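Notes from the Narkesstead Open Day
Posted Jan 9, 2024
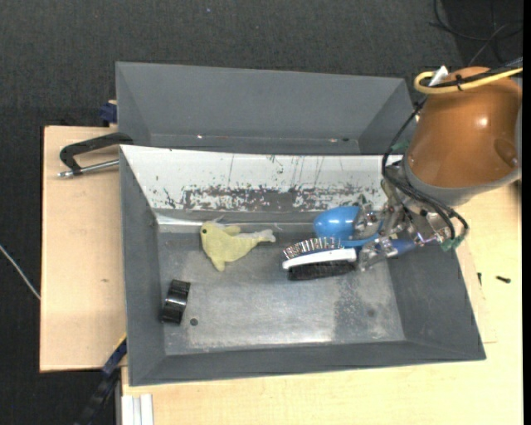

The Clerard laboratory in Narkesstead opened its doors to the public in December, and I was fortunate to receive one of the 60 places on the afternoon tour. I have followed work on robot picking for several years as a reader only. This was my first opportunity to stand near it and ask questions.

Our host was Ross Cairns, who is responsible for the bin-picking program. He began with a short talk on the purpose of the work. The task is simple to state: an arm must take mixed household items out of one metal bin and place them in another. A plush toy and a hairbrush can end up side by side, and each calls for a different grip. Mr. Cairns stated that the group had logged 1,955 attempts since the present gripper was fitted, and that 324 of those had ended in a dropped or missed item.

Soft objects, he explained, are forgiving once held but hard to judge by sight. The hairbrush is a known difficulty. It can be approached from the handle or the head, and the bristles shift under pressure. Items resting near a wall of the bin are also troublesome, as the fingers need space on both sides.

Visitors were invited to suggest the order in which items should be attempted. I asked for the toy first. A gentleman from Ó Dálaigh, a packaging firm, asked several useful questions about speed, and was told that speed is not yet a goal of the program.

The second half of the tour covered Pilau, the software used to plan each grasp. I found this portion harder to follow, and a printed handout would have been welcome. The screens were small for a group of our size.

The laboratory intends to hold another open day in the coming year. Requests for places should be sent to the Clerard front office in writing.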